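Velham Introduces Irkurdale Table Covering Paper for Packing and Sorting Benches

Zelusside, 19 October 2021 - Velham, a supplier of bench and packing room consumables, has added a brown covering paper to its worktop range. The product is sold under the name Irkurdale and is intended for long rectangular tables used for sorting, light assembly, wrapping and packing. It is available now in rolls and in pre-cut sheets.

Irkurdale is an uncoated paper with a smooth face and a slightly rougher back. The smooth face is laid upward so that small goods can be slid across the table without catching. The back is laid against the tabletop, where the added friction reduces creep during a shift. The paper is dyed through its full thickness, and scuffs do not show as pale lines.

The color is a muted brown. Velham tested white, gray and green papers before settling on it. White paper produced the strongest reflection under overhead tube lighting and was rejected by most of the packers who used it. Green paper gave acceptable glare but made it harder to judge the color of printed cartons. Brown gave moderate contrast with both light and dark items.

"Glare is the complaint we hear most often from people who work at a covered bench," said Mỹ Dương, product manager for worktop materials at Velham. "A smooth paper will always return some light. We brought it down to a level that packers accepted over a full shift, and we kept the surface smooth enough to slide a box on."

Laying and tensioning

The paper is laid in one length, parallel to the long side of the table. Velham recommends that it be cut with an allowance of 40 millimeters at each end, folded under and fixed to the underside with low-tack tape. The long edges may be taped or clamped. Clamps should be set from the center outward, alternating sides.

Fresh paper takes up moisture from the air and expands mainly across its width. On a table fixed along both long sides, this expansion appears as fine wrinkles or as low ripples close to an edge. The effect is normal and does not weaken the sheet. It can be reduced by leaving the cut length flat in the room overnight before fixing.
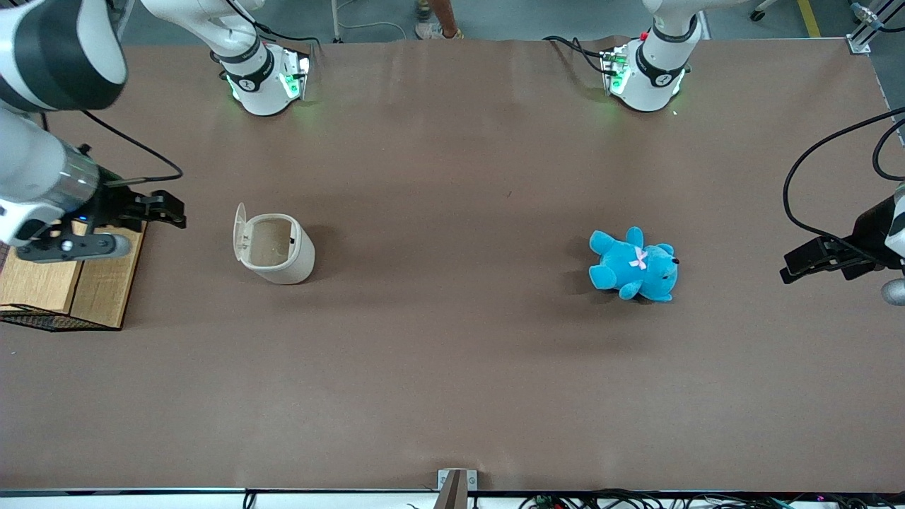 Where equipment is bolted or clamped to the table, the paper should be laid first and slit from the nearest edge to the mounting point. The slit is closed with tape after the equipment is in place. Cutting a closed opening in the middle of a sheet is slower and tends to start a tear at the corners. Cables may run over the paper, provided they are not taped to it, as removing the tape lifts the surface fibers.

Soft creases left by handling can be flattened by hand or left alone. Hard creases should be avoided on the part of the table where goods are counted or labeled. A sheet that has been folded sharply during delivery should be used on a shorter table, with the fold trimmed off.

Trial results

Irkurdale was tried at a packing room in Zelusside operated by Lò, a distributor of kitchen and household goods. The trial covered 11 tables and ran from February through the end of the summer. Each table was covered with a single length of paper, and the covering was replaced when it tore, when it was stained through, or when the packer asked for a new one.

Staining was the most frequent cause of replacement, followed by knife cuts. Tears at the table ends were common in the first weeks and became rare after the end fold was lengthened to its present dimension. The folding instruction supplied with the product was rewritten as a result.

"We had been using offcuts of carton board, which shift and leave a step where two pieces meet," said Thiện Đồng, packing room supervisor at Lò. "With one sheet there is no step. Changing a table is a job for two people - one person can do it, but the far edge comes out uneven."

Lò has since covered its returns tables with the same paper. It does not use the product on tables where liquids are decanted, and Velham does not recommend it for that purpose.

Formats and disposal

Rolls are supplied in a length of 200 meters on a plain cardboard core. Pre-cut sheets are supplied flat in packs of 200. Both formats use the same paper. Rolls should be stored upright in a dry room, in their wrapping, and sheets should be stored flat with nothing placed on top of the pack.

Used paper may be placed with mixed paper for recycling once tape has been removed. Paper soiled with oil or food should be discarded separately. Clean lengths removed from a table can be crumpled and used as void fill, a practice Lò adopted during the trial.

A wall dispenser for the rolls is in development. Simone Guimarães, who leads the dispenser work at Velham, said the cutting bar is being revised to give a straighter end on full-width cuts.

Samples and the laying instructions can be requested from the Velham sales office in Zelusside.

Press contact: Châu Lã, Velham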